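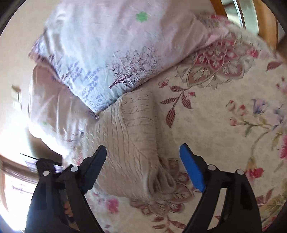 The Last Forty Pages

I reviewed Arkidora without finishing it. I'm saying so up front so you can stop reading now if you're one of those people, and I used to be one of those people, so no hard feelings.

I'd been doing the book column for the Dodstead paper for six years by then. It ran next to the tide tables and paid enough for a sandwich. Hemi Ashby, my editor, had exactly two rules, which were four hundred words and no swearing, and he once let me have 421 words when I begged (it was a biography of a bridge, and I got carried away). He never asked whether I'd read the things. Why would he? You don't ask the guy fixing your roof if he went up the ladder.

Arkidora is 614 pages long. It's about three generations of women who run a salt works on an island, and it's good! It's really good! I want that on the record. I read it in the tub and on the bus and one time standing in line at the bank, where I got so deep into the part with the drowned mule that I let four people go ahead of me. Then I got to page 574, it was two in the morning, my copy was due by nine, and I fell asleep with my glasses on.

So I wrote it up. I said the prose was like weather. I said Imelda was the best heroine I'd met in years. And then, because I was eleven words short and still a little drunk on the whole experience, I wrote, "And the ending, when it comes, is the only one possible."

Hemi loved that line. He made it the headline.

You'd think that would be that. I meant to finish the book over the weekend, only my sister was moving and I lent it to her for the drive, and she left it at a motel. After that it got to be like a phone call you haven't returned. Every week I didn't read the last forty pages, it got harder to read them. I started walking on the other side of the street from Baloyi, our bookstore, where they'd put my quote on a little card in the window.

Then in June Jolene Doolan called me at work. Jolene owns Baloyi, and she has one of those voices that makes you stand up when you hear it.

"Vaughan Bolger is coming," she said.

"To Dodstead?"

"To my store! He's doing a reading, and he's asked for you. He wants the woman who wrote about the ending to do the interview. He says you're the only one who got it."

I said that was wonderful. I said a lot of things. I looked down and I'd wound the phone cord around my thumb till it was purple.

Naturally I went to get a copy. Jolene was sold out until the boxes came, and the boxes were coming with him. The library had one, checked out, with a waiting list. I tried my cousin over in Wivano, who said she'd thrown hers across the room at the end, and I said oh, why, very casually, and she said, "Well, you know why," and I had to say that I did.

That left Clem Ormsby. Clem lives downstairs from me and reads everything, including the instructions on soup. He had Arkidora on the shelf by his door. I could see it from the hall!

"You can borrow it," he said, "but I tore the end out."

"You what?"

"I mailed it to my brother. We read them in sections. Saves on postage."

I asked if he could just tell me what happened. He looked at me for a long time. He's a retired crossing guard and he has a way of looking at you like you've stepped off the curb too early.

"You wrote it was the only one possible," he said. "I cut that out. I sent it to my brother with the pages."

I went back upstairs and lay on the floor.

The night of the reading there were 38 people in Baloyi, which is 38 more than I'd have liked. Jolene had moved the cookbooks to make room for chairs. Vaughan Bolger turned out to be small and nervous, with a sweater buttoned one button off, and he held my hand with both of his and told me he'd kept my review in his wallet. He took it out and showed me. It had gone soft along the folds.

I won't give you the whole interview. I did okay on the mule. I did okay on the salt. I asked where Imelda came from and he talked for ten minutes about his aunt, and I thought, if I can just get him going on aunts, we'll run out the clock. Then a man in the second row put up his hand and said could we talk about the ending.

"I'd like to hear what she thinks," said Vaughan Bolger, and turned his chair toward me.

I've thought about what I could have said. There's all kinds of mush you can say about an ending. It's earned, it's quiet, it stays with you. I had some of it right there in my mouth. But he'd buttoned his sweater wrong, and he was leaning forward, and I heard myself say, "I didn't get to it. I stopped at page 574."

Jolene made a noise like a tire.

It was very quiet for a while. Hemi was by the door – he'd come for the cheese – and he put his plate down. I told them about the deadline and the motel. I may have gone into more detail about the motel than it needed.

Vaughan Bolger unfolded the review and read it again, moving his lips. Then he said, "Where's that, 574?"

"She's on the dock. She's just seen the boat."

"Huh," he said. He got a pencil out and wrote it on the back of the clipping. "I wanted to stop it there. I fought about it for a year. They said people would throw it across the room."

"My cousin did anyway," I said.

He laughed, at least, and a couple of people in the back did too, the way you laugh when a plane lands. Jolene didn't. She took the card out of the window before I'd even found my coat, and it was August before she'd let me order anything.

He gave me a copy out of the box on his way to the car. He'd signed it, and he'd also put a rubber band around the last forty pages, a thick blue one like they use on broccoli. "Up to you," he said.

Hemi took the column away for a month and then gave it back, mostly so there'd be something next to the tides. I finish them all now. I even read the part about the typeface. Clem checks on me. He'll stop me at the mailboxes and say, "What's the butler's name?" and I'd better know it.

The rubber band's still on. My sister wants to borrow the book for another drive and I've told her she can have it when I'm done.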